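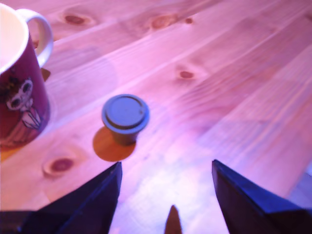

Presupuesto de automatización 2019: lo que pedimos, lo que nos dieron y lo que queda por decidir

Boletín interno de Sarero, 16 de noviembre de 2018
Texto: Gunvor Eide, compras y planificación

El mes pasado prometí contar en este boletín cómo va la compra del segundo puesto robotizado. Algunos colegas me han preguntado en el pasillo y a cada uno le he dado una respuesta un poco diferente, según el día. Por eso lo escribo ahora entero, y pido disculpas si hay demasiados detalles. El español no es mi primera lengua y prefiero explicar de más que dejar una duda.

Empiezo por la cantidad. Para equipos de manipulación ligera tenemos aprobados 2.270 euros hasta el cierre de febrero. Es una cantidad modesta y ya sabemos que no alcanza para un brazo nuevo de la categoría que quería Halvard Nyberg. Alcanza, en cambio, para preparar bien el puesto que ya existe y para llegar a la siguiente ronda de presupuesto con argumentos. Esta es la línea que hemos elegido, después de dos reuniones bastante largas.

Qué pedimos al principio

La primera solicitud la preparó Halvard en primavera. Incluía un brazo completo, una pinza con dedos intercambiables, una mesa con perfil de aluminio y un contrato de mantenimiento. Estaba bien escrita, pero tenía un problema que yo misma no vi hasta tarde: casi todo el dinero iba al brazo y casi nada a lo que hay alrededor del brazo. En la solicitud no había cables de repuesto, no había dedos de recambio, no había horas de persona para configurar. Cuando Birger Hedlund, de finanzas, preguntó cuánto costaba poner el equipo en marcha, no supimos contestar.

Desde entonces aplico una regla sencilla. Por cada equipo que alguien quiere comprar, pido dos listas: una con el equipo y otra con lo que hace falta el primer día para que funcione. La segunda lista suele ser más larga y es la que más discusiones produce. También es la que nos ahorra llamadas urgentes al proveedor.

Las pruebas con objetos pequeños

Una parte de la decisión depende de qué objetos queremos mover. Nuestro interés está en los recipientes pequeños, con tapa, colocados cerca de otras cosas que no se deben tocar. Sowmya Varghese insistió en que las pruebas se hicieran en una mesa normal, con cosas de uso diario encima, y no en una superficie vacía. Al principio me pareció una complicación. Ahora le doy la razón, porque una mesa vacía nos habría dado unos resultados muy bonitos y poco útiles para comprar. 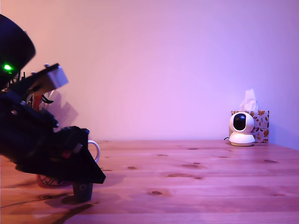
La pinza sobre la mesa de pruebas, con el vaso pequeño justo debajo.

En total hicimos 96 intentos de agarre con el vaso pequeño, en distintas posiciones. Consideramos válidos 89. Con estos números no quiero presumir, porque las posiciones las elegimos nosotros y algunas eran fáciles. Lo que me interesa para el presupuesto son los intentos fallidos, porque allí se ve en qué hay que gastar. Sowmya los revisó uno por uno y encontró que la mayoría venía de la aproximación: la pinza llegaba con un ángulo poco favorable, y para el cierre ya era tarde. Solo en un caso sospechamos de los dedos.

Esto cambió el orden de nuestra lista. Teníamos en primer lugar unos dedos más finos, que parecían la compra evidente, y los hemos bajado al tercer puesto. En primer lugar están ahora las horas de configuración. Comprendo que pagar horas da menos satisfacción que abrir una caja, pero los resultados van en esta dirección.

Las tres ofertas

Hemos pedido precio a tres proveedores. Resumo lo que me parece importante de cada uno, sin entrar en las condiciones que son confidenciales.

Drullatel ofrece el paquete más completo. Incluye una visita de un técnico, la revisión del brazo actual y un juego de dedos. El plazo de entrega es bueno. Lo que no me gusta es que las horas de configuración están dentro de un bloque cerrado, y si no las usamos en el plazo previsto se pierden. He pedido que lo cambien y espero respuesta escrita.

Cotel es la oferta más barata si se mira solamente la última línea. Si se miran las notas al final, el transporte y los cables van aparte. Sumando todo, la diferencia con Drullatel se queda en alrededor del 11 por ciento. Sigue siendo una diferencia, naturalmente, pero ya no es la que nos hizo tanta ilusión en la primera lectura.

Fjeld no vende equipos nuevos de este tamaño y nos propone piezas revisadas con garantía. Sixten Lundgren ha trabajado antes con ellos y tiene buena opinión. Para repuestos me parece una opción razonable – para la parte principal tengo más dudas, sobre todo por la documentación, que nos llegó incompleta y en dos versiones que no coincidían entre sí.
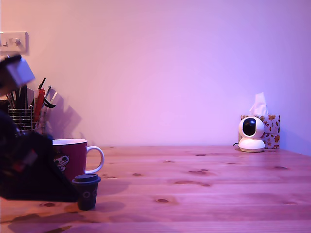
El espacio es la parte del presupuesto que más se olvida, y en nuestra primera solicitud no aparecía ni una vez. Un brazo no ocupa solo el sitio de su base. Ocupa también todo el volumen por donde pasa, y este volumen se come la mesa con mucha rapidez. En la mesa de pruebas se entiende bien: a la izquierda se juntan el brazo, el portalápices de malla, la taza roja y el vaso pequeño, mientras que entre la taza y la cámara blanca de la derecha la madera queda libre. Para una prueba esta distribución nos sirve, porque queremos obstáculos cerca. Para un puesto de trabajo diario tendríamos que decidir con más orden qué se queda al alcance del brazo y qué se va a otra mesa. Por este motivo he añadido a la lista un plano del puesto, dibujado a escala, antes de firmar cualquier pedido. El plano no cuesta dinero, cuesta una tarde de Sixten, y él ya ha dicho que sí.

También quiero hablar de los cables. En la segunda lista hay una línea que dice «canaletas y sujeciones», y en la última reunión alguien propuso quitarla para redondear. Pido que se quede. Es una cantidad pequeña, y cada vez que un cable cruza la zona de trabajo hay que parar a comprobar que el brazo no lo toque. Estas paradas no están en ninguna factura, pero son horas nuestras.

Lo que vamos a comprar ahora

Con el dinero disponible, la propuesta que he enviado a Birger es la siguiente, por orden de prioridad:

Horas de configuración para la aproximación al objeto, con posibilidad de usarlas en varias visitas.
Canaletas, sujeciones y un juego de cables de repuesto.
Un juego de dedos para la pinza, del mismo tipo que los actuales.
Material para marcar la zona de paso del brazo en la mesa y en la pared.

Si Drullatel acepta separar las horas del paquete, los dos primeros puntos irían con ellos. Los dedos los compraríamos a Fjeld, siempre que nos manden la documentación correcta. A Cotel le agradeceremos la oferta y la guardaremos para la ronda siguiente, donde el transporte pesa menos en el total.

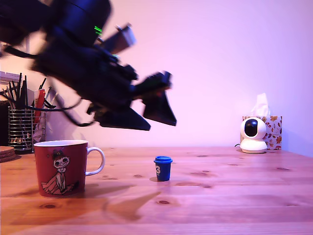 Lo que dejamos para más adelante

El segundo brazo queda fuera de esta ronda. Sé que para Halvard es una decepción y hemos hablado de ello con calma. Su argumento es que con un solo brazo cada avería detiene todas las pruebas, y es un argumento correcto. El mío es que hoy no podríamos atender dos puestos con las personas que tenemos formadas. Las dos cosas son verdad al mismo tiempo y por eso hemos acordado volver al tema en febrero, con el resultado de las horas de configuración encima de la mesa.

Para entonces necesito tres datos que ahora no tengo. El primero es cuánto tiempo dedica cada persona a preparar la mesa antes de una serie. El segundo es cuánto duran los dedos en uso normal, porque hasta ahora los hemos cambiado por intuición. El tercero es el coste de una parada, aunque sea una estimación prudente. Sowmya ha preparado una hoja de registro muy corta, que se rellena en un minuto, y está en la carpeta compartida del proyecto. Les ruego que la usen también cuando la serie sale bien, porque si apuntamos solo los problemas tendremos una imagen equivocada.

Una petición práctica para quienes quieran proponer equipos en la próxima ronda. No hace falta que la solicitud sea larga. Me basta con una página que diga para qué tarea es, quién lo va a usar, dónde se va a colocar y qué contiene la segunda lista. Si falta la segunda lista devolveré la solicitud, con toda la amabilidad posible, y esto vale también para las solicitudes que escribo yo misma. Los precios pueden ser aproximados en esta fase, pero indiquen por favor si incluyen el transporte. Después de leer tres veces las notas de la última oferta, es lo primero que busco.

Las preguntas sobre las pruebas las responde Sowmya. Para las cuestiones de plazos y facturas, Birger o yo. El plano del puesto se colgará junto a la puerta del taller cuando Sixten lo termine, y se pueden escribir comentarios encima, a lápiz.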